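Food and Society, Week 9 notes: How the table got its rules

OK, these are the notes I promised after class. They're a cleaned-up version of what I said out loud plus a few things I skipped when we ran out of time. The reading is still the Oyelaran chapter, and you still need to do it (I can tell when you haven't!).

We started with a question: what did you touch your food with yesterday? Most of you said fork, then somebody remembered the sandwich, and somebody else remembered the chips, and pretty soon we had a room full of people who eat with their hands most of the day and think of themselves as fork people. I love that moment. Hang on to it, it's going to come up on the short paper.

Hands first

For most of human history, and for a very large share of people right now, hands are the main tool at a meal. Eating with your hands has plenty of rules. Which hand, which fingers, how far up the fingers the food is allowed to go, who washes first, who reaches first. Lemlem Sisay came in and talked us through eating from a shared tray with injera, where the bread is both the plate and the thing you pick food up with. You eat from the part in front of you. You don't go digging across the tray. And if somebody you're close to rolls up a bite and puts it in your mouth, you take it, and it would be rude to wave it off.

So when you read an old traveler's account that says the people of such-and-such a place "have no table manners," please put a big question mark in the margin. Usually the writer just didn't know what to look for.

Spoons and knives

Spoons are very old. Shells, gourds, carved bone, wood. Anything with a hollow will do. Knives are old too, and for a long time in Europe the knife on the table was your own, the one you'd walked in with. Think about what that means at a dinner with people you don't quite trust. The rounded table knife we have now comes later, and there's a nice story about a French minister who got sick of guests picking their teeth with the pointed kind. I'm fond of it but I wouldn't put it in a paper without a source.

The fork shows up late

Big forks for holding meat in the kitchen, sure, those go way back. The small personal fork is another matter. It was in use around the Byzantine court and came into Italy from there, and for a long time people farther north found it fussy, or vain, or a bit unmanly. Elbow-deep in a shared dish one generation, poking at it with little prongs the next! It took centuries to settle in, and it moved down from rich tables to ordinary ones slowly.

The Oyelaran chapter connects this to the individual plate, and I think that's the best part of the argument. Once you've got your own plate, your own cup and your own chair, the space in front of you becomes yours. Before that, two people might share a trencher (a slab of stale bread, later a wooden board) and pass one cup between them. Look for the place where Oyelaran talks about "private territory" and mark it.
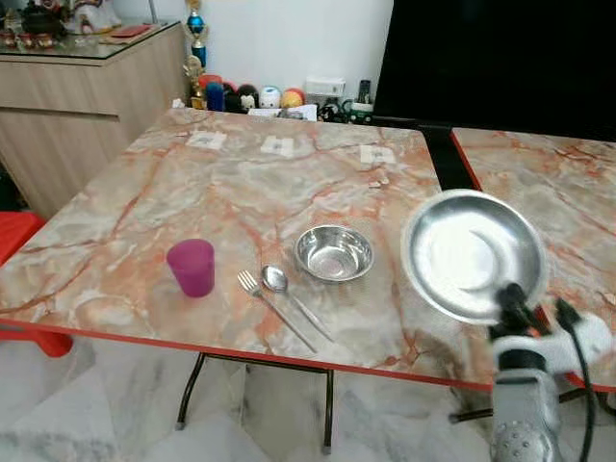
Then there's the question of what the stuff is made of. Silver was for people who had silver. Pewter and tin did for a lot of the rest, and wood did for nearly everybody. Stainless steel only comes in during the 20th century and it changes things in a boring, wonderful way: no polishing, no metallic taste on your eggs, and cheap enough that a household could have a full matching set. Somebody asked me whether plastic did the same thing again. Partly, yes. Bring that up next time, I'd like to argue about it.

For next class

Finish Oyelaran and look over the Golivberg handout, at least the first half. The second half gets pretty technical about metalworking and I won't hold you to it.

Short paper: 1,000 words on one rule from a table you know well. Your grandmother's, your dorm's, a restaurant you worked in, whatever. Tell me what the rule is, who enforces it and what happens when somebody breaks it. Please don't write me a general history of the fork, I've just given you one.

It's due December 18, 2021, by email. If you need more time, write to me before that and we'll sort it out.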